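The Desk at Forkdale

Ten to six and the bus goes at six. She tipped the drawer out - receipts, a dead pen, the key to the Pivari flat, not hers anymore. Into the bag. All of it.

The notes could stay up. Pink one, green one, orange one. She knew them by heart anyway, the rent, the 327 still owing, the bit about the boiler.

Clear box, empty. White thing, adapter. Take or leave? Leave. No, take.

Horn outside. She hadnt even found her shoes 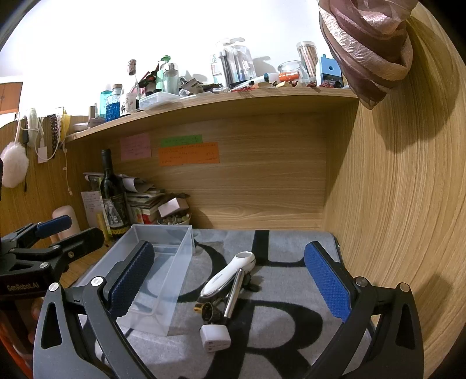

The desk, still not packed.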